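Search this site
Search tips, tools, parts

Workshop Tips: Keeping a Home Game-Dev Bench in Order

Posted by Wian Nkosi, December 30, 2025
152 shares | 2 comments

These are maintenance notes for a small development bench in a spare room: one desktop, one test machine, a few controllers and too many cables. They come from keeping the Dullari prototype running through two summers.

1. Dust

Power down at the wall before opening a case. Hold each fan still with a finger and blow it out in short bursts, with the can upright. Clean intake filters monthly, and every fortnight if the room is carpeted. Wash foam filters in plain water and dry them overnight before refitting.

2. Controllers

Stick drift in a test controller looks exactly like an input bug. Before changing the dead zone in code, swap in a known good unit and log the resting values from both. I lost almost 800 lines of input handling to a worn left stick in the Randwood build. Clean around the stick base with a cotton bud barely damp with isopropyl alcohol, and let it evaporate before plugging in.

3. Cables

Label both ends. Masking tape and a fine marker will do, although the ink fades near a window. Keep power on one side of the desk and data on the other. Hook and loop ties are preferable to zip ties – they can be undone without cutters near a monitor lead.

4. Backups

Keep one copy on the machine, one on an external drive, and one in another building. The Yeo asset folder passed 3,000 files in January and a full copy became too slow to run daily, so it now gets an incremental copy each evening and a full one at month's end. Restore a level file from the backup now and then and load it in the editor. Colour lookup tables are the files I have most often found missing.

5. Food and drink

Keep drinks on a separate table, lower than the desk. Crumbs in a mechanical keyboard will come out if it is turned over and tapped, but syrup will not. Plates go back to the kitchen at the end of each session.

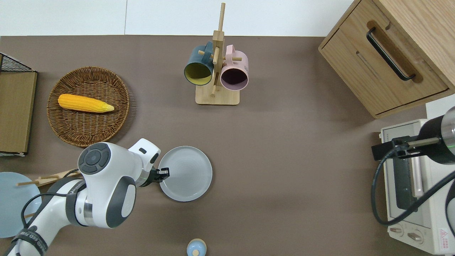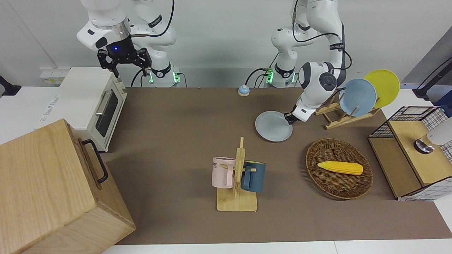 6. Noise

Stand the case on a rubber mat and tighten the side panel screws by hand. If a rattle stops when you press on the panel, put a strip of felt along that edge. Record any audio with the test machine off, and leave ten seconds of silence at the start of each take for the noise profile.

2 comments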